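Office chores recorded at the desk help robots learn to load and thread

Covik, a robotics research group, has published results from a study that trained a two-handed robot on recordings of people doing small jobs at their own desks. The group says the robot got better at fitting and seating parts after the recordings were added to its training, and that the gain was largest on tasks where one hand has to hold an object still while the other works on it.

The study appeared on November 20, 2023, with a short paper and a set of sample recordings. It used 1,128 clips of office tasks, all taken from head height and showing the hands of the person doing the work. Refilling a stapler, changing the roll in a tape dispenser, putting a cap back on a marker and clipping papers together were among the tasks.

The people recorded were office workers at Vutitley, a customer service company that agreed to take part. They were told what to do but not how to do it. If a person dropped a part or had to start over, the clip was kept.

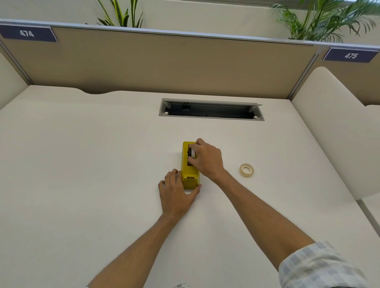 Loading tape was one of the harder tasks in the set. The roll has to go in the right way around, it has to sit on its hub, and the free end has to reach the cutter without sticking to anything on the way. A dispenser that is light enough to slide on the desk needs a second hand on it for most of the job.

Earlier systems tested by the group tended to treat the two arms as separate. One arm would reach for the roll while the other waited, and the holding arm often let go too soon. In the new method, the software first estimates from each clip which hand is steadying the object and which is doing the work. It marks the points where those roles change. The robot is then trained to predict the role of each arm along with its next movement.

The researchers call this step "role labeling." It runs without a person marking up the clips by hand, although the group checked 303 of them to see how often the labels were right. Most of the errors came at moments when both hands were moving at once, or when one hand hid the other from the camera.

The clips alone do not tell a robot how hard to press. For that, the group still used sessions in which an operator guided the robot's arms through the task. Those sessions were held at a test room in Clullbridge, using the same kinds of desk items. The paper says the head-height clips cut down on how many guided sessions were needed, but did not replace them.

To test the method, the group ran 1,050 trials on the robot, spread over 6 tasks. Half of the trials used a version trained only on guided sessions. The other half used the version that had also learned from the clips. The version with the clips did better on every task except capping a marker, where there was no clear difference. The authors think that task is short enough that the guided sessions already covered it well.
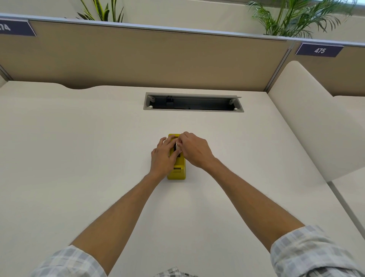

Reading time: 4 minutes

Tape loading showed one of the larger gains. The robot was more likely to keep its holding arm in place until the roll was seated, and it made fewer attempts to pull tape before the roll was down. It was still much slower than a person. The most common failure was at the end of the job, when the gripper lost the free end of the tape or folded it over on itself.

The paper also looked at whether it mattered where the clips came from. One set was recorded at a bare table with plain lighting, and another at regular workstations with the usual fixtures and furniture in view. Training on the workstation clips gave better results when the robot was moved to a desk it had not seen before. On the test room desk, the two sets came out nearly even.

Sukprasert, a maker of robot hands, supplied the grippers for the trials. The grippers have soft pads and open wide enough to go over the top of most small desk items. The paper notes that they have no separate fingers, so the robot could not copy the way people pinch a strip of tape with one hand while pressing down with the side of the same hand. In those cases the software had to find a simpler motion that ended with the object in the same position.

There are other limits. All of the clips show adults working while seated, and the dispensers and staplers were of a few common types. The group did not test heavier models with a weighted base. It also did not test what happens if a roll is the wrong size for its dispenser, a case that came up several times in the recordings and that people dealt with by swapping the roll for another one.

Covik says it will release the role labeling software and a portion of the clips to other research groups. Clips that show screens, papers or badges that can be read are being held back until they have been reviewed.

A second round of recording is planned with Vutitley. It will cover shared equipment such as printers and hole punches, and will include tasks done standing up. The group also plans to repeat the tape trials with a gripper that can sense when the strip begins to slip.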